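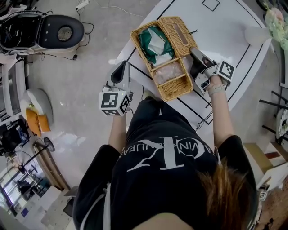

**Ticket 51: hot water goes cold in the upstairs kitchen, Prydderch House**
Opened: April 30, 2025
Status: solved, one small thing left open
Kit: Lundier mixing valve, Flusgate pump controller, Nastus app for the schedule

### What's wrong

The upstairs kitchen tap runs hot for a short while, then drops to lukewarm and stays there. The downstairs tap is fine the whole time, even with both running. Same cylinder, same hot feed as far as the big tee on the landing, so I was very keen to find out what goes on after that!

I love this sort of fault. The heating in the building is a mix of old copper and newer plastic, and every time I follow a pipe I learn something about how the place was put together.

### First checks

- Cylinder thermostat set to 60, and the dial on the side agrees with it.
- Both isolating valves under the upstairs sink fully open.
- Cold feed to the building normal, no change in pressure when the tap goes lukewarm.
- Nastus shows the pump as "running" right through the fault.

That last one sent me off in the wrong direction for a good while. I took "running" to mean the pump was turning. It means the schedule is asking for the pump. The word is the same in either case and there is no small print on the screen.

### Trying the controller

Power-cycled the Flusgate at the wall. It came back with all of its settings, which was a nice surprise, as the older model used to forget the clock. Hot water upstairs was good for one sinkful and then went lukewarm again.

Next I put the controller into manual from the front panel (hold the left button until the drop symbol blinks, then press it again). In manual I could hear the pump start and feel it through the pipe clip. After 8 minutes it stopped by itself, with the display still saying manual.

So there was a limit being applied somewhere, and it wasn't one I had set.
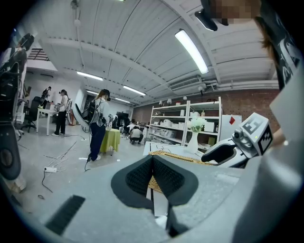
*Woven rattan close up, with the gripper pads in front.*

### Reading the settings properly

Went through every page of the Flusgate menu with a pencil and paper. Page 2 of the installer menu has a line called "return cut-off". It stops the pump once the return pipe reaches a set temperature, so you aren't pushing hot water round in circles all day. Very sensible idea!

Ours was set to 42. The return pipe passes right behind the radiator on the landing, and the sensor is strapped to it at exactly that spot. With the radiator on, the sensor reads 42 in no time at all and the controller decides the loop is warm enough. The water in the far end of the loop is still stone cold at that point.

It fits with what people said about the fault, too. It was worst in the mornings, when the radiators come on, and hardly noticeable last June.

### The fix

1. Turned off the Flusgate at the wall.
2. Moved the sensor along the return pipe to the far side of the cupboard wall, well away from the radiator. The cable reached with a bit to spare.
3. Cleaned the pipe with wire wool, strapped the sensor down tight and wrapped it in foam lagging.
4. Raised the return cut-off to 51.
5. Turned the power back on and ran the upstairs tap with the landing radiator on full.

Hot, and it stayed hot. I ran it far longer than I needed to just for the pleasure of it. Then tried both kitchens together, and no drop in either of them.

The mixing valve was innocent all along, so I've left it alone. The Lundier leaflet asks for the strainers to be rinsed every year, and there's no note of that ever being done. It should go on the summer list.

### Still open

Nastus still says "running" when the pump has stopped on the cut-off. I've sent a request asking for a separate label, with a photo of the controller display and the app side by side. If anyone else looks after one of these, go by the small fan symbol on the Flusgate panel. It turns when the pump turns.

I've written the new cut-off and the new sensor position inside the cupboard door in marker pen. The old settings sheet is in the drawer with the radiator keys. Please don't go by it, it still has 42 on it.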